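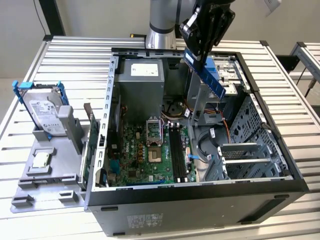

3.2 Handling rules for disassembly cells

The rules in this section apply to any cell in which an arm removes parts from used desktop computers. They were drafted for the Relcombe cell and later adopted at Garkach with two changes, both noted below.

A part is released only into a tray position assigned to its type. Memory modules are held by the short edges, and the gripper must not touch the contacts. Once a processor has been taken out, no tool may pass over the open socket below the clearance height set for that case model. Garkach replaces this height with a fixed keep-out zone.

Grip force is checked at the start of each shift and after any change of fingers. At Relcombe the check is logged by the cell controller; at Garkach it is entered by hand.

Of 4,000 planned removals, 3,219 were completed without a stop (Figure 2). A further 446 were stopped by the force limit and finished after a restart. The rest were passed to manual work. A stop is not counted as a fault under the Sheehan procedure, which we follow in Section 4.

Figure 2. Outcomes of planned removals, both sites combined. Stops caused by operator entry are excluded.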